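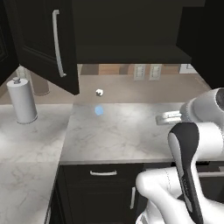 Niilo Halonen
Guide writer, Hikcombe Home Baking

Section 7: Your first starter in the Detari proofing box

Welcome to the fun part! By now the box is unpacked and wiped out, and the rack is in. You'll need a clean glass jar, whole wheat flour, plain water and a kitchen scale.

1. Stand the box on a level counter, away from the stove and out of direct sun. Leave a hand's width behind it for the cord.

2. Pour water into the shallow tray until it reaches the lower line, then slide the tray under the rack.

CAUTION: Unplug the box before you fill or empty the tray.

3. Close the lid, plug in and set the dial to 80. The light blinks while the box warms up and stays on when it's ready. My own kitchen sits at 1,595 feet and is chilly until noon, so mine blinks for quite a while – go and make coffee.

4. Weigh equal amounts of flour and water into the jar and stir until there are no dry bits left. It should look like thick pancake batter.

5. Rest the jar's lid on top without screwing it down, set the jar on the rack and close the box.

CAUTION: Never seal a jar of active starter. Gas builds up, and glass can crack.

6. Leave it alone for 26 hours. I know, I peek too! A quick look does no harm, but keep the lid open only a few seconds.

7. Throw out half, feed what's left with fresh flour and water, and put it back. From now on, feed once a day.

Note: A lively second day followed by a dead-looking third is completely normal. Keep feeding. The smell goes from wet hay to something sharp and fruity, and I love that change every single time.

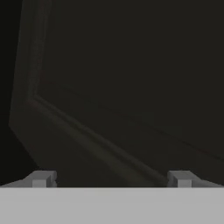 Định Châu writes: I put a rubber band around the jar at the level of the starter right after feeding, and it made the whole thing so much easier to judge. Could you add that to the steps?

Gladly – do it at the end of step 7. Once the starter doubles above the band between feedings, several days running, it's ready for bread. Turn to Section 8 for the first loaf.

Note: Pink or orange streaks, or any fuzz, mean the batch has spoiled. Throw it all out, wash the jar in hot soapy water and go back to step 4.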